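Household Materials and Care, Week Four
Handout: Draining, Straining and Rinsing 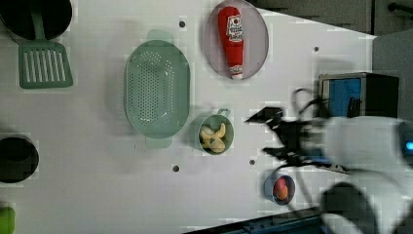
Fig. 1. A mint-colored oval colander and a slotted spatula. Compare the round holes with the long slots.

Welcome back, everybody. Last week we ran a little over with the knives and I promised you a gentler session, so this week we are talking about holes. I know how that sounds! But a good deal of what goes on in a kitchen is the business of getting water away from food, and I have found over the years that people who cook perfectly well can still be losing half their rice down the drain for want of a five-minute talk on the subject.

Please read this before class and bring it with you, along with whatever strainer you use most at home. It doesn't matter if it's old or bent. The old ones usually give us more to talk about.

1. Some words we will use

Draining means letting a large amount of liquid run off food you intend to keep, such as pasta or potatoes. Straining means separating smaller solids from a liquid, and very often it is the liquid you want (broth, for instance, or tea). Rinsing means running clean water over the food and letting it leave again. Cookbooks mix these three up all the time, and I do it myself when I'm talking fast, so stop me if I'm being unclear.

Open area is the share of a surface that is hole and not material. A strainer with plenty of open area empties quickly. One with very little will fill up like a sink if you pour too fast, and then you have hot water coming over the rim toward your wrists.

2. Hole size and shape

Small round holes hold back short foods in every direction. Beans, peas and cut pasta stay where you put them. Long slots let water go faster for the same width, but anything thin can turn sideways and slip through, as you will know if you have ever tried to lift spaghetti with a slotted tool. Slots do very nicely under a fried egg or a piece of fish, where the food is one large piece and all you want is for the oil or water to fall away.

For rice and quinoa, most colanders are too coarse, and you will want wire mesh. If you have no mesh at home, a clean thin cloth laid inside the colander will do the job, though slowly.

3. Water clings

Water sticks to surfaces and to itself, and a very small hole can hold a film of water across it for quite some time. A tap on the side breaks the film. So does a shake, or tilting the whole thing so the water gathers at one edge. When a recipe says "drain well," I would like you to shake, wait a minute, and shake again. Salad leaves need longer than you think, and then a towel.

A flat base is steady in the sink but can leave food sitting in a shallow puddle if the drain is slow. Those of you with a flat-bottomed colander might try standing it on a small rack and see whether you notice a difference.

4. Safety at the sink

Put the colander in the sink before you pick up the pot. Clear away the dishes first. Use two dry potholders (a damp one carries heat straight to your hand) and pour away from yourself, slowly, letting the steam go up past the far side of the pot. If the pot is too heavy to hold steady, ladle some of the water out first, or lift the food out with a slotted spoon. There is no shame in it whatsoever.

Never rinse raw chicken in a colander, or in anything else. The splashing spreads germs over the counter.

5. Cleaning

Rinse starchy foods off right away, while the starch is still soft. Once it dries in the holes you will be there all evening with a brush. If that has already happened, soak in warm soapy water, then brush from the outside in, so the bits are pushed back the way they came.

For the practice session

Each table will drain the same amount of cooked beans two ways, once with no shaking and once with the shake, wait and shake method, and weigh the results. Write both weights on your sheet, and note the shape of the holes you used. We will put everybody's figures on the board and talk them over before the break.

Reading for next time: the Duteo packet, the section on lids and steam. Extra copies are in the tray by the door. Please bring an apron, as we'll be making soup.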